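Teaching the arm, third month

8th February

I promised to write again about my work at Bovuvmont, and then I did not write since November. I am sorry for that. There was a lot of work, and in the evenings I did not want to look at one more screen.

For those who are new on this blog: I am an operator. I hold a controller in each hand, and the robot arm follows what my hands do. Every try is recorded, the good ones and the bad ones, and later the engineers use the recordings so that the arm can learn to do the same without me. Our customer is Heritz, a company which takes old computers apart and sells the parts that are still good. So my days are memory modules, levers, screws and cables. Before this job I had never opened a computer in my life.

The goal for this winter is 2000 good recordings of memory work. When I closed my list last night, we had 527. A good recording means one smooth movement from start to end, without stopping to think. This is the difficult part. When I stop to think, the arm stops also, and the engineers tell me that the robot will then learn to stop in the same place, for no reason at all.

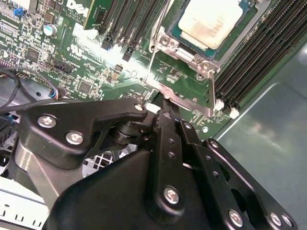 My biggest problem is still the depth. With my own eyes I know how far my finger is from a thing, but on the screen I have to guess it from small signs, like shadows and which part covers which. The view from the wrist helps, because the fingers are always in it, but they also take half of the picture. On a board like this one from Dell, the processor lever ends very near the jaws, and I must remember that it is there while I am looking at the slots. Also the light from the ceiling makes a white spot on the board between the two groups of slots, exactly where I would like to see well. I learned to move the wrist a little before I go down. Then the spot moves too, and I can see what was under it.

In the first weeks I was pressing the controller very hard, as if my force could go through the cable. It cannot. The gripper closes the same if I press like a bear or like a mouse. My colleague at the next station noticed my white knuckles and told me to hold the controllers like two eggs. I still say "eggs" to myself before each recording. My shoulders are much better now.

We also had a visit from the people of our other office, in Mosville. They work with a different method. They take the arm itself in their hands and push it through the movement, and the arm remembers. I tried it for one afternoon. It is very natural and I felt the touch of things, which I miss a lot with the controllers. But the arm is heavy after an hour, and my own hands were often covering the part I wanted to see. I think for screws I would choose their way, and for memory I would stay with mine.
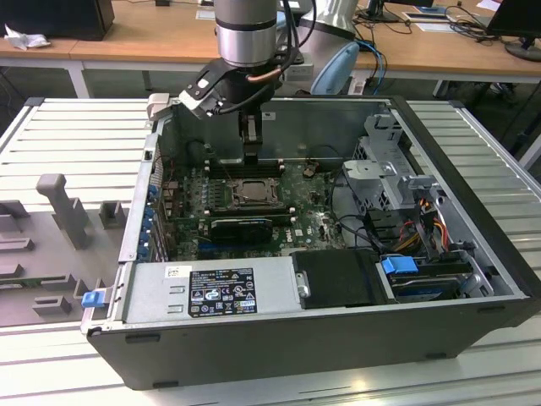

Preparing the place takes more time than people imagine. If the computer sits a little different each time, this is good for the learning, but if it slides during the work, the recording is lost. We lay the case on its side with the open part up, on the ribbed metal platform, and I check that the finger can go straight down to the memory slots without meeting the drive cage on the way. The loose cables inside are my enemies. A person pushes them away and does not even notice it, but for me every cable is a separate small decision. I am now faster with this. On my best day I made 68 good recordings, and then I went home and could not open a jar of pickles without thinking about the angle.

Some of you asked if I am not sad to teach a machine a job that a person could do. I thought about it on the bus. The work at Heritz is hard for the fingers and the back, and they do not find enough people for it. My grandfather started in the Csonka factory in 1956, and he taught many younger men by standing behind them and moving their hands. He would find my job very strange, but I believe he would understand what I do with it.

Next week we begin with putting the modules back in, and the engineers say it is much harder than taking them out. There are two ends to press, and I have to feel with my eyes when it is enough. I will write how it goes, and I will try not to wait three months again.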